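Gurnska Floors: a table of what people walk on

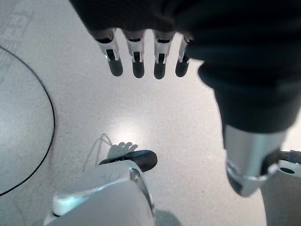

I started writing down floors because I was bored in a waiting room in Haltau, and then I kept going, and now there's a dataset and it needs a README. Each row is one floor surface in one room, with its color, its pattern, what it's made of (if I could find out) and how worn it looked to me that day. The pattern column is the one people ask about most. A light gray speckled floor like the one in the picture goes in as base "light gray", pattern "speckled", and that's the whole trick: the base is whatever color you'd say if you squinted, and the pattern is whatever stops you from calling it plain. I don't try to record the color of every little fleck. I did for the first month and it was miserable!

What's in the folder

floors.csv is the main table, 1335 rows, one header line, commas, UTF-8.
buildings.csv has 50 rows, one per building, and joins to the main table on building_id.

That's it, 2 files. There used to be a spreadsheet with colored cells as well, and Kornél Csonka very politely asked me to stop sending it to people.

Columns in floors.csv

floor_id: a number, no meaning, gaps are normal
building_id: joins to buildings.csv
room_type: hallway, stairs, kitchen, classroom, shop, waiting room, workshop, other
base: the main color
pattern: plain, speckled, checked, striped, wood grain, other
material: see the long grumble below
wear: 0 to 4, where 0 looks new and 4 has a hole in it
seen: month and year I (or somebody) looked at it
note: free text, mostly mine, sometimes rude

So that's 9 columns. The older version had a column for shininess and I dropped it, as a floor that's been mopped that morning and the same floor on a Thursday in winter got totally different scores. If you have an old copy with a "shine" column, please don't use that column for anything.

About the material column

OK so this is the weak spot. Telling vinyl from linoleum by looking is hard, telling good vinyl from poured resin is harder, and I got plenty wrong. Terrazzo is the fun one. Real terrazzo has stone chips set in cement or resin and ground flat, and if you find a worn edge or a stair nosing you can usually see that the chips go all the way down. Printed sheet flooring with a chip pattern repeats itself if you walk far enough. In a small room you don't get to walk far enough, so a lot of small rooms say "unknown".

Only trust material when material_source in buildings.csv says "paper" (I saw an invoice or a building plan) or "told" (someone who works there told me). If it says "eye", treat it as a guess by a person who likes floors. Tibor Gulyás laid floors for a living and he went through a batch of my "eye" entries with me over two long evenings. We changed a good chunk of them. I've left my original guess in the note wherever that happened, so you can see how far off I was.

Wear scores

0 looks new. 1 has scuffs. 2 has a visible path where people walk. 3 is cracked, lifting or patched. 4 is a proper hole, or bare subfloor showing.

Speckled floors score lower than they should. I'm fairly sure of this. The whole reason schools and clinics love a speckle is that it hides dirt and scratches, and it hides them from me too. Gergely Rácz rescored one set of hallways without seeing my numbers and on plain floors we nearly always agreed, but on speckled ones he was harsher. His scores aren't merged in. I want to do that properly with a second column, and I haven't had the time.

Where the floors are

Mostly Gurnska, then Haltau, and a few from the Gál side of the river that Csaba Fekete collected on his delivery route (thank you Csaba, your handwriting is a crime). Private homes are left out completely. Shops are in only if I could see the floor as a normal customer. The old market hall in Gurnska is there twice under different building_ids because it has two wings built decades apart and they really do feel like separate places. Please leave them separate.

Things I know are broken

Stairs are a mess. Some people logged each flight, I logged the whole staircase, so don't compare stairs between buildings.

"Beige" and "cream" are both in base. I've given up. Merge them yourself.

Anything from October has wear scores that run high for entrances, since everyone's boots were full of grit that month and I let it get to me.

Some notes still mention a column called "gleam". Same thing as shine. Same advice.

Loading it

Any tool that reads CSV is fine. Empty cells mean nobody looked, and the word "unknown" means somebody looked and couldn't tell. Those are different and I'd love it if you kept them apart! Some readers will turn both into blanks if you ask for it, so check your settings first.

The cleanup script is called Alley. It trims spaces, fixes the three ways I spell "gray" and drops exact duplicates. It does not touch the notes.

Using it

Go ahead, use it for whatever you like, classes included. Say where you got it and say which version. This one is 11/06/2021. If you correct something, send the floor_id, what you think it should be, and how you know. "I've mopped it for years" is a great source and counts as "told".

Send fixes to Gergely Kozma (that's me). I usually get to them on the weekend.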